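Speaker notes: The small rack, and the cables we all put off
Talk for the Clurnen office managers' and IT helpers' morning
Zarmeena Shaikh
Monday, January 10, 2022
30 minutes, then questions over coffee

Before starting

Check the microphone. Put the bag of patch cables on the front table where people can reach it, and open the label tape beforehand, because the wrapper is impossible with cold hands. Water on the left. Slides advance with the clicker from the cupboard, the one with the tape on the battery door.

Let people sit down. Don't start on the hour, the bus from Honau gets in just after.

Welcome

Good morning, everybody, and thank you for coming out so early in the year, when I'm sure most of you have an inbox that has been growing since before the holidays. I'm Zarmeena, I look after networks for small offices, and I have been doing it long enough that I now get invited to talk about it, which my mother finds very funny.

I want to talk about small racks this morning. I don't mean the big rooms with the raised floors and the cold air. I mean the little open rack in the corner by the copier, or on the shelf above the coats, or in what used to be the cleaning closet. Most of you have one. Some of you inherited one along with the office keys and have been a bit afraid of it ever since, and I'd like you to go home a little less afraid.

(Ask for a show of hands: who has opened the closet in the last month? Who has moved a cable? Wait for the laughter, there is always some.)

How I got into this

Tell the Huaranga story here, but keep it short. Huaranga was the first office I ever looked after on my own, a translation bureau upstairs from a bakery, and the whole place smelled of warm bread until two in the afternoon. The rack was lovely when I was handed it. By the following July it looked like something you'd pull out of a drain. I hadn't done anything dreadful. I'd plugged in one cable for a new desk, then another for a printer, then a long one for a meeting room because the long one was in my hand and the short ones were in the car.

Then a phone line went dead in the middle of a client call, and I stood there following one cable with my fingers, losing it, starting again, and losing it again in the same spot. I remember the client was very kind about it. I would have preferred a bit of shouting.

(Pause. Sip of water.)

So everything I'm going to tell you comes from having done it the wrong way first, and you're welcome to feel superior.

What's in a small rack

Plenty of people in this room have been handed a rack without anyone naming the parts, so let's spend a few minutes on names. If you know all this, please be patient and think about coffee.

The rack itself is mostly rails. Equipment screws to them by its ears. If the rails have square holes, you'll need cage nuts, those little spring-sided nuts that clip into the hole and hold the screw. Keep spare ones in a jar. They leap out of your fingers and go under things, and you will not see them again until you move house.

The switch is where the Ethernet cables come together. Every desk, printer and phone finds its way back to it somehow. When people say "the network is down" and wave an arm at the closet, the switch is usually what they're waving at.

The patch panel has no brains in it at all. It's the neat end of the cables that run through your walls, so that you have something tidy to plug into and never need to tug on the wall cable. I'm very fond of patch panels. They ask for so little.

Blank plates cover the openings you aren't using. People throw them away when they unpack things, and then a year later there's a gap full of dust. Please keep the blanks. An envelope taped inside the closet door is plenty.

(Next slide. Leave it up while talking through the paragraph below, and point to the ports along the front of the switch.)

With the front open like this you can get at everything, and I do love an open rack for that. The switch is up at the top, the dark blue one with the flat metal lid, and its ports run along the front in groups. There's a plug with a yellowish body sitting in one of the ports near the right-hand end, and now look at the black cable looping down in front of the equipment. A loop like that is what I'd like you to keep in mind for the next part of the talk, when we get to length and to where a cable hangs while you're working.
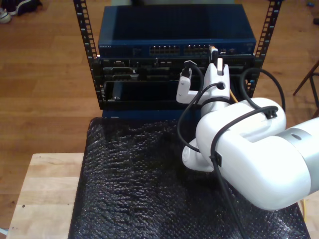 Slack, and how much of it you want

Slack is a matter of taste up to a point, and then it's a matter of catching your sleeve on it. A cable needs enough length to take a gentle curve into its port. If it's pulled straight, the little plastic latch takes the strain, and those latches are not proud pieces of engineering. If there's far too much, the extra has to live somewhere, and it will choose to live in front of the ports you need next.

My own habit is to route the cable out to the side rail first, then down or up the rail, then back in to the port. It looks like the long way round, and it is, but the front stays clear. If you have to hang a loop across the front for an afternoon, go ahead, I do it too. Write yourself a note to come back. A loop that stays for one afternoon is harmless and a loop that stays for a year collects friends.

Curves matter as well. Don't fold a cable like a letter. If you wouldn't bend a garden hose that tightly and still expect water, open the curve out a little.

(Pass the patch cables around at this point. There are three lengths in the bag. Let people bend them and feel the difference. Don't talk over the passing, it takes a minute and nobody listens anyway.)

Clips and ties

I have opinions on this and I'll try to be brief, which those of you who know me will enjoy watching.

Use clips wherever a cable runs along something solid. A clip that a cable can slip in and out of is a kindness to the next person, and the next person is very often you. Put one near the place where the cable changes direction and another a bit farther along, so that the run stays where you put it.

Use hook-and-loop ties for bundles. I gave up plastic zip ties in racks years ago. They get pulled too tight, the cut ends scratch your wrists, and when you want to add a single cable you have to snip the whole row and begin again. Someone will tell you they have always used zip ties and never had trouble. Smile warmly and look at their wrists.

Keep power cords to one side and network cables to the other if you have the room. It's easier on the eye, and you're less likely to unplug the wrong thing in a hurry.

Labels

Label both ends. I know. I know you know. Label both ends anyway, and do it before you plug the cable in, while it's lying on the table and you can see what you're doing.

At the Ito office (a family accounting practice, very sweet people, terrible parking) we tried labeling by person. Desk of so-and-so. It was charming for one season, and then two people swapped desks and a third retired, and the labels were telling us about a company that no longer existed. Label by place. Room and outlet, nothing cleverer than that. Walls move much less often than people.

Then write the same thing on a sheet of paper and keep it at the rack. A file on the server is fine too, but please picture the day you need it and remember what won't be working.

(If someone asks about color-coding: yes, if you can keep it up. Two colors is plenty for a small office. Don't get drawn into the long version, save it for coffee.)

A tidy-up you can do in one evening

Here's how I go about it, and you can copy it down or ask me for the handout.

Tell people beforehand. Put a note on the kitchen door, because that's the one everybody reads.

Photograph the front before you touch anything, close enough that you can read the port numbers.

Write down what's plugged in where. It's dull work and a cup of tea helps.

Take out one cable at a time, replace it or reroute it, and wait for its light to come back before going on to the next. I'm begging you not to pull them all out at once, however satisfying it looks in videos.

Check the screws while you're there. Snug is enough.

Fit your blanks over the empty openings.

Photograph it again, print the picture, and stick it inside the door with the date on it.

Then go home. Don't start on the power cords at nine at night. I've done that, and I met the alarm company.

Questions that usually come up

Should I buy a cabinet with a door? If children, pets or enthusiastic cleaners can reach the rack, yes. Otherwise an open one is easier to live with.

How often should I tidy? I look twice a year and fix what's annoying me.

What if I find a cable and I can't tell where it goes? Tag it with a question mark and the date, and ask around the office. Leave it plugged in until you have an answer. At Huaranga we had one that turned out to be the bakery's.

Closing

Thank them, thank Clurnen for the room and for the pastries. Remind them that the handouts are by the door and that the patch cables need to come back into the bag, please, all of them, I counted last year and came home short.

I'll be at the coffee table until they ask for the room back. Bring me photos of your closets on your phones. I've seen worse and I probably built it.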